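**Mabula kitchen kit: progress report to the Sturkeck fund**
Prepared by Vsevolod Derkach for Waltraud Böttcher
10 September 2021

Dear Waltraud,

You asked for something shorter than the last report and with fewer graphs. There are no graphs. I make no promises about the other thing.

As agreed in the spring, we are reviewing the Mabula kit as a candidate for the Bralia pilot kitchen. Mabula, for anyone you forward this to, is sold by Trumance as a ready-to-fit package: gripper fingers, a wrist camera bracket, the task software and a year of support by email. You supply the arm, the table and the patience. The kit costs 2240 euros before delivery, and the sales sheet says it can be "working beside your sink by lunchtime". It doesn't say on which day.

## Where we are

Fitting took three days. One of these went on the arm-side adaptor, which arrived with the wrong bolts, and another on persuading the software that our licence was a licence. Trumance were quick and polite both times, and I would like that on record before I get to the manual.

The manual is 196 pages long. The chapter on picking up a plate is very good. The chapter on putting it down again refers the reader to an appendix, and the appendix refers the reader to Trumance. We have written our own version, which runs to a page and a half, and sent it to them with our compliments.

Most of August went on boards and the dish rack. Flat things are harder than they look: a board lying on a varnished table gives the fingers very little to get under, and the shine upsets the camera. We now start with boards tilted or propped, and have asked Trumance whether a thinner fingertip exists. They say it is planned.

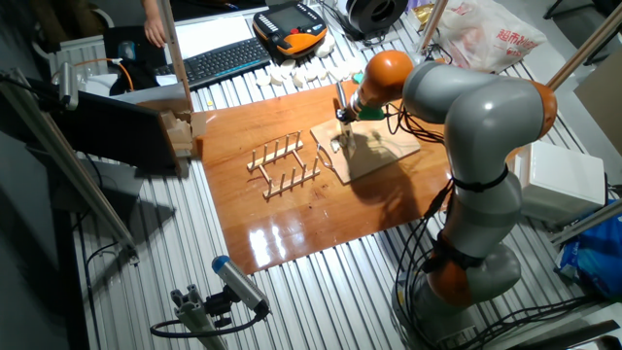

**Can the kit be used on an arm we already own?**
Any arm with a standard wrist flange will take it, provided you order the right adaptor and check the bolts before you book anyone's time. Bralia's own arm is on the supported list.

## Trials so far

We have logged 441 trials across all objects. I have left out the runs where somebody leaned on the stop button, although the software counted those as "user success", a phrase I intend to borrow.

Boards now go well when they start tilted. The kit will hold one steady above the table for as long as you like, and the slow part is lining it up with the pegs. If the rack has been nudged since the last calibration, the arm carries on with great confidence towards where the rack used to be. There is a setting called "re-find target" which helps. It is off by default and lives three menus down, next to the language options.

Cups I have put off until next quarter. I know they were in the plan. The fingers supplied are too short for anything wide, and the long ones are sold separately, as everything good is.

Knives are the part Bralia cares about, so they have had most of our attention lately. The Mabula software has two knife modes. In the first, the arm holds the handle, as you or I would. In the second it takes the blade between the fingers and leaves the handle free, on the theory that a person or a second tool will want that end. I was rude about the second mode in my last report and have softened a little. The narrow fingers suit thin steel, and the knife can be held upright over a cutting board while the next step is being worked out.
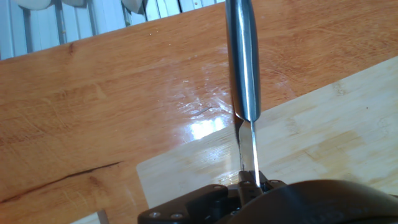
*Blade-hold mode: steel knife upright in the fingers, handle free, bamboo board behind.*

My remaining doubts are three, in falling order of how much they bother me.

The camera sits close to the fingers and sees a polished handle mostly as a collection of lights. Where the handle stops and the reflection starts is a matter on which the software changes its mind. A matt handle would settle it, but Bralia have already bought their knives and are fond of them.

Grip force is set on a scale of "gentle", "normal" and "firm", with no units. I asked for the units. Trumance replied that customers find the words friendlier. I find newtons perfectly friendly, and without them I can't sign the safety sheet.

Lastly, the release. The fingers open at one speed, and that speed was evidently chosen by someone with a sponge in mind. For a knife held low over a board we would want something slower. Their engineer agrees and has promised a test build.

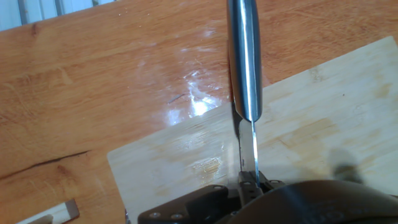
Sturkeck Fund Progress Reports · No. 16 · p. 3

## Money

We are within budget, helped by the fact that we haven't bought the long fingers. If you approve them, they would come out of the travel line, which has had a quiet year. The only unplanned cost was a second adaptor. I have asked Trumance to refund it and they have offered a voucher, valid against long fingers.

## What I need from you

- A yes or no on the long fingers.
- Your agreement to keep knives out of any Bralia demonstration until the force units arrive in writing.
- A contact at Bralia who can tell us the real height of their worktop. We have been given two different figures, both by the same person.

## Next period

We'll repeat the board and rack trials with "re-find target" switched on throughout, then run the slower release as soon as the test build turns up. Cups follow if the fingers do. I would also like to try the kit with a less shiny table covering, partly for the camera's sake and partly for mine.

On present form I would recommend the kit for boards and racks and hold off on everything sharp. The support is better than the paperwork, and the hardware is better than both. If Trumance fix the release and find their newtons, I will happily revise that, and you may quote this letter back at me.

Regards,
Vsevolod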